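Section 3: When the Arm Stops Over the Tray (Fault 3178)

I wrote this section after the Saturday when the Busby cell froze on me twice before lunch, so it's the one I really hope you read before you need it! Fault 3178 means the arm thinks its fingers touched something on the way down to the sorting tray. The controller cuts the motion, the amber banner comes up in the Jetgate window, and the arm just sits wherever it was. In my case it hadn't touched a thing. The tray height in the cell file was wrong (my fault, I'd typed it from an old drawing), and the fingers were heading for a rim that was higher than the software believed.

You can work through all of this in the simulator first, and I'd really like you to. Load the layout called Bustholm and check that your cell looks like mine before you change any numbers.

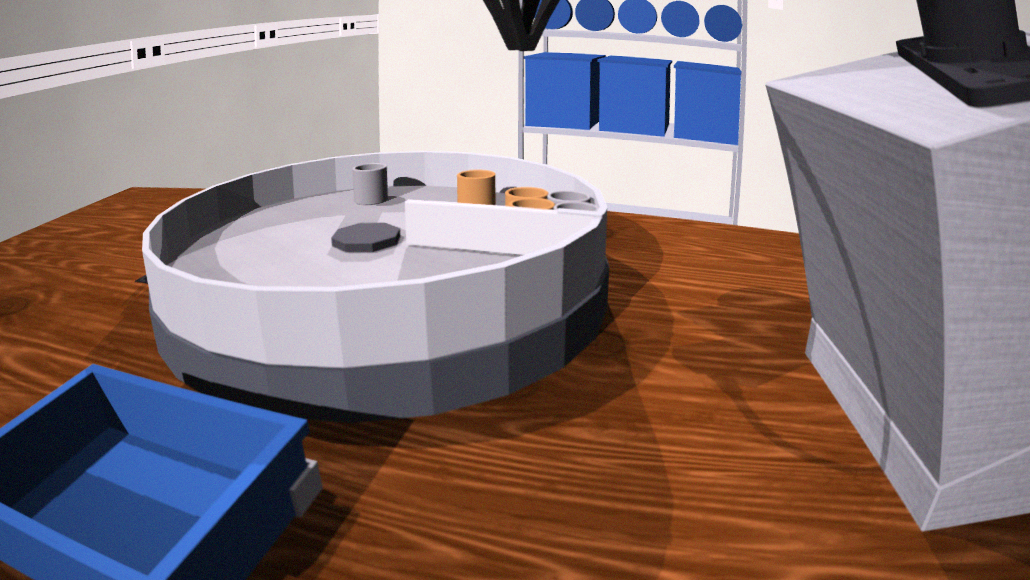
Figure 3-1. Bustholm layout in the simulator, with the round tray on the table and the arm's pedestal at right.

Clearing the fault

1. Press Hold. Don't press Resume, even though the window offers it to you in big friendly letters. Resume picks up the same downward move at full speed.

2. Write down the fault number and the line of the program it stopped on. If you see 3845 instead of 3178, stop here and go to Section 5. That one is a brake fault and I don't want you jogging anything.

3. Switch to Manual and turn the speed dial to its lowest setting.

4. Jog the arm straight up, Z only, until the fingers are well above the rim. No sideways moves yet, please.

CAUTION: On the real cell, keep your hands out of the tray until the arm is up, in Hold, and the enable switch is released. A stopped arm still has power on it. Ehab Salem reached in to straighten a part while I was reading the screen, and we had a talk about it afterward that neither of us enjoyed.

5. Clear the banner. If it comes right back, the arm hasn't moved far enough from the spot where it faulted. Jog up a little more and try again.

Fixing the tray height

6. Open the cell file and find the entry named tray_rim. Mine had the height of the tray floor in it, which is how I got into this mess.

7. Measure from the tabletop to the top of the rim and type that in. Measure at the side where the arm comes in. Itzel Cuevas found out that our real tray doesn't sit quite level, so one measurement from the far side won't do you much good.

8. Save, then reload the layout. The simulator keeps using the old numbers until you reload (I lost a good half hour to this, and I'm still a bit sore about it).

Checking the approach

9. Set the program to single step and run it as far as the approach point, with the gripper open.

10. Switch to the overhead view and look at the fingertips before you let it take another step.
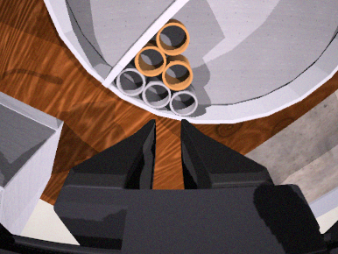 Figure 3-2. Overhead view, gripper open near the tray rim.

Finger clearance is what I check longest, and I'd rather you spent too much time on it than too little. Look at where each fingertip is compared with the nearest part, and then at how much space that part has on its other sides. The right fingertip is lined up with the last white tube in the row, and the six tubes are packed tightly between the divider and the tray wall, so a finger coming down there has very little room to be wrong. If your pick point looks like that, raise the approach and step down in small moves.

NOTE: The overhead view won't tell you height. A fingertip can look perfectly clear from above and still be lower than the rim, so turn to the side view as well before you step again.

11. Step through one full pick. If 3178 shows up again with the right rim height, your contact limit may be set too low. Maricruz Lozano keeps the settings sheet, so ask her before you touch it.

12. Go back to Auto only after 2 clean picks in a row at low speed, then bring the speed dial up slowly with one hand near the stop button.

If you get stuck, save the fault log before you restart anything. The restart wipes it.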